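El vaso que vuelve al mostrador

En Morkwood, el bar de la estación abre a las seis y cuarto. A esa hora se forman dos filas: la de quienes compran el café y la de quienes devuelven el vaso del día anterior. La segunda suele ser más corta. El municipio aprobó en octubre un sistema de depósito para las bebidas que se llevan fuera del local, y desde entonces los cafés del centro cobran una moneda de más que se recupera al devolver el recipiente.

El vaso de papel sigue siendo legal y todavía es el más usado. Es barato, pesa poco y se apila bien. El problema está en el forro interior, una película muy fina que impide que el café empape la fibra y que obliga a tratar el residuo en plantas preparadas para separarla. La más cercana queda en Gornus, y los camiones de recogida no pasan por allí todos los días.
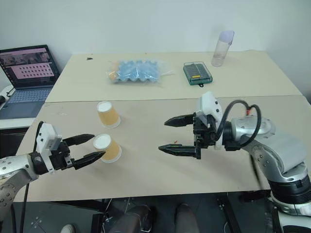 Vasos de papel sobre una mesa de trabajo.

Hannelore Frei lleva la coordinación del programa desde una oficina encima del mercado. Tiene la lista de los locales adheridos clavada en la pared: 54 en total, entre cafeterías, panaderías y dos gasolineras de la carretera vieja. En la primera semana se repartieron 587 vasos reutilizables. Volvieron menos de los previstos, y hubo que pedir otra partida antes de tiempo.

«La gente no se los queda por mala fe», explica Frei. «Se los olvida en el coche, en la oficina, en casa de la madre. El martes pasado nos devolvieron una bolsa entera de golpe.»
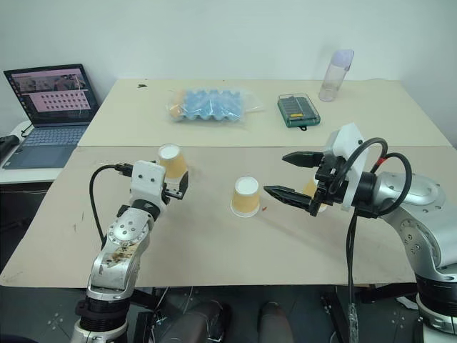 El lavado es la parte más cara. Los locales pequeños no tienen sitio para una máquina industrial, así que una furgoneta recoge los recipientes usados por la tarde y los lleva a la nave de Cernoris, una empresa que hasta hace poco solo trabajaba con comedores escolares. Allí se lavan, se secan y se revisan. Los que tienen una grieta o huelen a detergente se apartan. La jornada empieza con los que llegaron la noche anterior y termina cuando sale la furgoneta de vuelta, a las cinco de la mañana.

La nave puede procesar alrededor de 400 vasos por turno. En invierno basta. En verano, con las terrazas llenas y el café con hielo, Frei calcula que hará falta un segundo turno o un segundo proveedor, y el presupuesto no contempla ninguno de los dos.

Entre los dueños de los bares hay opiniones para todos los gustos. En la cafetería Wu, junto al puente, han quitado los vasos de papel de la barra y solo los sacan si alguien los pide. Otros locales los mantienen a la vista y ofrecen el reutilizable con poca convicción – sobre todo a primera hora, cuando explicar el depósito cuesta una cola.

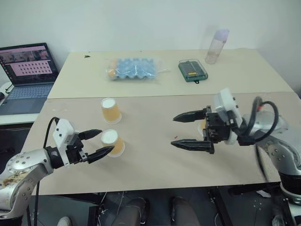 Un lector de Gornus escribió a esta revista para quejarse de que el depósito no pueda recuperarse fuera de Morkwood: compra el café antes de subir al tren, se baja a 2 paradas y acaba la semana con cinco vasos en la mochila y el dinero sin devolver.

Frei conoce la queja y le da la razón. Ya hay conversaciones con el ayuntamiento vecino para instalar un punto de devolución en el andén, aunque falta acordar quién paga el transporte. Mientras tanto, los viajeros pueden dejar sus vasos en el bar de la estación hasta las nueve de la noche.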